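Porken Office Services
Openings: Desk Packing Assistant (2 positions, part time)
Reference 234

Porken packs and sorts desk sets, stationery trays and small office supplies for business customers. We are hiring two assistants for the bench team at our Vaher site. The posts run from June and may be extended.

The work is done by hand at a table, mostly standing. Each order arrives with a packing sheet. The assistant opens the tray, places the items in the order given on the sheet, closes the lid and signs the sheet. Trays with a damaged lid are set aside and logged.

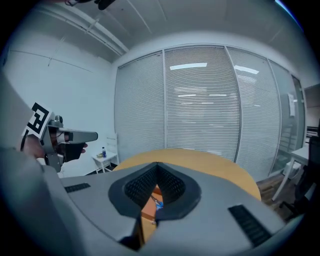

Work takes place in a shared room with round tables, and assistants change tables at the midday break. Blinds on the glass partition stay lowered during working hours to limit glare on the tabletops. They are horizontal white blinds covering each panel, and staff are asked to leave the slats as set. Drinks are kept on the small side table by the wall, away from the packing surface. Bags and coats go in the lockers in the corridor.

Duties
Fill and close trays according to the packing sheet
Sort returned pens and small tools by type
Keep the tabletop clear between orders
Enter finished orders in the Atis stock list
Report missing items to the shift lead before the end of the shift

Requirements
Steady hands and good close vision, with or without glasses
Able to stand for up to 2 hours between breaks
Able to read a packing sheet in English
Previous packing or assembly work is useful but not required

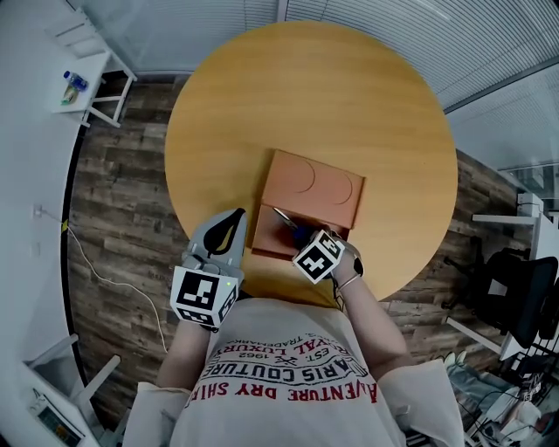

New assistants are paired with an experienced packer for the first 13 shifts. Speed is not measured in that period. After it, completed sheets are checked for wrong or missing items, and the results are discussed with the assistant once a month.

Shifts start at 8:30 a.m. and end at 1:00 p.m. Pay is 830 per month before tax, with paid breaks. Shoes must be closed and flat.

To apply, send a short letter and a list of past jobs to Vaida Sakalauskas, Staffing, Porken Office Services, quoting the reference above. Questions on the work itself go to the shift lead, Everett Blackwood. Selected applicants will be invited to a short trial at the table, for which they are paid at the normal rate.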